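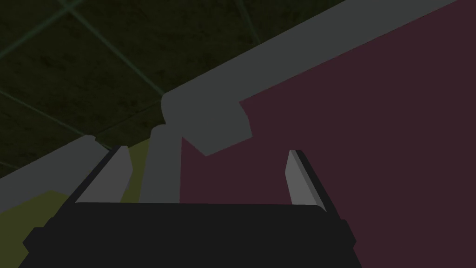 Rallby Gripper Set

README, version 2
Last changed Jun 27, 2021

What this is

Rallby is the simulation project of the robotics club at Dalen school. This folder holds the practice runs we recorded in the spring term, together with the scripts that read them. Everything was made in simulation. The arm, the gripper and the rooms are models, and no run was done on the club's real arm.

The set was put together so that new members could train a small network without first having to learn the simulator. It has also been used for two course projects. If you only want to look at some runs, go to "Getting started" and skip the rest.

Contents

The set has 452 runs. Each run is one try at one task, from the start position until the driver pressed stop or the time ran out. The longest run lasts 80 seconds, which is the time limit.

runs/ one folder per run, numbered from 0001
rooms/ the room files, needed only if you want to replay a run
scripts/ reading, plotting and replaying
splits/ lists of run numbers for training and testing
notes/ the drivers' notes, one text file per session

Inside each run folder there is a file of joint angles, a file with the gripper opening, the wrist camera pictures, and a short file called info.txt with the task name, the room name, the driver's initials and the result.

The tasks

There are six tasks. The short names are the ones used in info.txt.

reach: move the open gripper to a marked point and hold it there
pick: close on a block and lift it clear of the surface
place: put a held block down inside a marked square
push: move a block with the fingers closed
stack: put one block on top of another
clear: move the gripper out from between posts and beams without touching them

The clear task was added in April, after several pick runs ended with the arm stuck against a beam. It has the fewest runs and the most failures. We have left the failures in.

The camera

The camera is fixed to the wrist and moves with the gripper. When the wrist is tilted back, the view is mostly ceiling, beams and wall, with the dark body of the gripper along the bottom and the two light grey fingers standing up from it. Those pictures are correct and should be kept. A network trained only on pictures that look down at the blocks does badly as soon as the arm turns upwards, and we lost most of a month finding out why.

The rooms are plain. Large surfaces such as the dark maroon one have no texture at all, while the tiled ceiling has a mottled one. Methods that follow points from one picture to the next will find a lot of points on the tiles and almost none on the maroon. Keep this in mind if you try to work out the movement of the camera from the pictures alone.

The lighting is dim and even, and we turned shadows off to make the simulator run at a usable speed on the school machines. Do not expect anything trained here to cope with strong light from a window.

How the runs were recorded

The driver sat at the club computer with a gamepad. The left stick moves the arm forwards, back and sideways, the right stick tilts and turns the wrist, and the two shoulder buttons open and close the fingers. The driver saw the wrist camera view and a second view from the side. Only the wrist view was saved.

Sessions were limited to half an hour, then the next driver took over. Each driver did the reach task first to get used to the controls, and those warm-up runs are not in the set.

Results were marked by hand. A run is marked "done" if the task was finished and "not done" if it was not. Where the driver and the person checking disagreed, Hjørdis Haugen replayed the run and decided. Her decision is the one in info.txt, and the notes folder says which runs this applies to.

Splits

The test list was drawn by room, so no room appears in both lists. Please don't mix them. The first version of the set was split by run number, and the scores looked far better than they should have. Any score reported on version 1 cannot be compared with one on version 2.

Getting started

You need Python 3.7 or later with numpy and matplotlib. Replaying also needs the club's simulator, Vokus, which is on the shared drive.

Copy the whole folder to your own disk first. Reading over the school network works but is very slow.
Run scripts/check.py. It reads every run and prints the number of any folder with a missing file.
Run scripts/show.py followed by a run number, for example scripts/show.py 0017. This plots the joint angles and steps through the camera pictures.
Run scripts/replay.py with a run number to see it in Vokus.

The whole set takes up 2,709 MB. If you are short of space, leave out the camera pictures of the reach runs.

Known problems

The gripper opening is saved one step late compared with the joint angles. The reading script corrects this. If you write your own, shift the opening by one step.

Some stack runs have the block sinking slightly into the one below. This comes from the contact settings in the simulator and was left alone so that all runs would be made under the same settings.

In the clear task, contact with a beam is only recorded for the fingers and the body of the gripper. If the upper arm touches something, nothing is written down. Kerstin Aasen has started on a fix, but it will only help new recordings.

Initials: HT was used by one driver throughout. KA was used by two people in the first sessions, and we can't separate them any more.

What it should not be used for

Do not run a network trained on this set on the real arm without a person at the stop button and the speed turned down to the lowest setting. The model arm is stiffer than the real one and the fingers close faster.

People

Hjørdis Torvik built the rooms and drove a large share of the runs. Padmavathi Chacko wrote the reading and plotting scripts. Hjørdis Haugen checked the results. Kerstin Aasen looks after the simulator. Hedvig Söderlund, who teaches the course, set up the task list and read this file.

Changes in version 2

New split by room
Clear task added
Delay in the gripper opening corrected in the reading script
Runs with missing camera pictures removed
Drivers' notes added for all sessions

Questions and corrections

Write to the club list or leave a note in notes/todo.txt with the run number and your name. If a run looks wrongly marked, say which time in the run you mean. Please don't change info.txt in the shared copy yourself.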